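# 车间要上双臂机器人了,原来做分拣的同事以后干什么?

**Feven Demissie** 发帖,标签:自动化、岗位变化、回收分拣

我们厂(Rainer 园区里的一家小型回收站,全站一条分拣线,200 平米出头)三月要装第一套双臂工位,先从饮料瓶开始。我是早班的班长,手底下的人都是手工分拣做了好些年的。消息一出来,茶水间里全在聊这个,有人兴奋,有人睡不着。

我自己是偏兴奋的那种!捡瓶子这活儿我干过,一天弯腰下来,晚上连袜子都不想脱。可是主管只给了我一份设备清单,关于人的部分就一句“岗位相应调整”。所以想请教已经走过这一步的朋友:

- 原来的分拣员后来都在做什么?
- 刚开始那段时间产量掉得厉害吗?
- 班前会上我该怎么跟大家讲?

设备参数不用多说,我更想听人的事。

---

**Pongsak Boonchu** 回复

我来我来!我们站去年上的,用的是 Kekero 的方案,我从分拣员转成了“示教员”,到现在每天上班还是挺带劲的。

先说人。我们那条线原来九个人,一个没走。两个人转去做示教和看护,就是教机械臂怎么抓、怎么放,它卡住了我们去救。剩下的人留在前段拆袋和后段复检,但是改成轮岗了,以前你站哪个位置就站一年,现在半天换一次。光这一条,我腰上的膏药就省了不少。

再说示教。很多人以为得会写程序,我们组里没有一个会的。你要会的恰恰是老分拣员那一套:瓶子躺着的时候从哪儿下手,瓶盖朝哪边好抓,先捡哪个后捡哪个。我第一周教得特别别扭,总想让它像我一样快,结果越急越乱。后来带我的师傅说,你就当带一个刚来的小孩,慢慢来,每一下都做干净。这句话我现在原样讲给新人听。

练习工位很简单,两条臂、一只垃圾桶、几个瓶子,背后贴的墙纸还是灰黄花的,大家都叫它“奶奶家”。 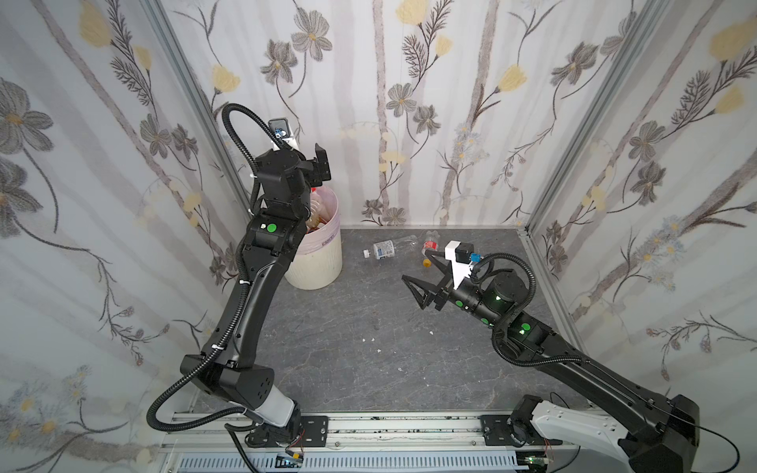
*图:Pongsak Boonchu / 练习工位,转载请注明*

右边那条臂张着夹爪,对着的是红标签的瓶子。像这种倒在地上的瓶子,老手一眼就知道该抓哪一段,换新手就得想一想。所以我们站里示教做得最好的,是一位五十多岁的大姐,电脑开机都要叫人帮忙,但她对瓶子的手感没人比得了。她教出来的动作,我们私下叫“大姐版”,大家抢着用。

产量嘛,头一个月确实往下掉,别怕。我们那时候每个班大概录 732 条示教,听着吓人,其实做顺了一条接一条,跟打游戏似的。掉的原因主要是我们自己不习惯,老忍不住伸手去帮它捡。这个一定要改!工位运行的时候手不要进去,要进去先按停。我们班前会天天讲,讲到后来大家会背了。

还有一点我觉得值得你去争取:岗位名称和工资条一起改。我们是先改了活儿,过了两个月才改工资条,中间那段大家心里是有点疙瘩的。你是班长,现在提正好。

---

**Graham Tunstall** 回复

我们没有回收线,做的是 Wenier 的仓库拣货,不知道对你有没有用。反正机器来了以后没那么可怕,就是噪音比想象的大,耳塞多备点。

产量的事我说不准,每家不一样。

---

**Rosalie Danzer** 回复

Pongsak 讲得太好了,我补充班前会那部分,我在 Sarnunia 带过两次这种切换,一次砸了,一次挺顺。

砸的那次,我照着供应商的幻灯片念了四十分钟,底下全是黑脸。顺的那次,我什么都没念,直接把大家带到工位旁边,让每个人轮着上手操作一遍。刚开始都站得远远的,第一个人把瓶子丢进桶里的时候,后面居然有人鼓掌!之后提问就停不下来了,什么都问,连“它要不要吃午饭”都有人问。

具体可以这样做:

1. 开会前把每个人接下来的安排单独谈一遍,哪怕只定到下个月。别让人在大会上第一次听说自己换岗。
2. 上手环节安排在白班中段。我们第一次排在夜班末尾,人都困得睁不开眼。
3. 弄一个本子挂在工位边上,谁看到机械臂哪里笨,随手写下来。每周五拿出来念,能改的当场定谁去改。

第三条是我最喜欢的。分拣员写出来的东西特别细,比如“压扁的瓶子要从瓶口那头夹”“标签翘起来的会粘在手指上”,工程师看了直拍大腿。有位叫 Gilmar Conceição 的同事写满了一整本,后来排班表上他的岗位就写成了“工位顾问”,他把那张排班表拍下来发给了全家。

也有不太顺的地方,我照实说。机械臂一停,旁边看护的人会觉得是自己的错,尤其是认真的人。我们后来规定停机记录只写现象不写名字,气氛松快多了。另外看护比分拣坐得多、盯屏幕多,眼睛累,轮岗不要只给分拣的人排,看护也要排进去。

---

**Feven Demissie** 追加

谢谢各位,都抄下来了!工资条那件事我今天下午就去找主管谈。本子已经买好,封面让大家自己画,现在上面是一只戴安全帽的章鱼。

想再问 Pongsak 一句:你们示教员一班做多久换一次人?我打算先按两小时排。

---

**Pongsak Boonchu** 回复

两小时偏长,我们是一小时一换。头两周可以再短些,手不累,脑子累。章鱼装好以后记得发上来看看!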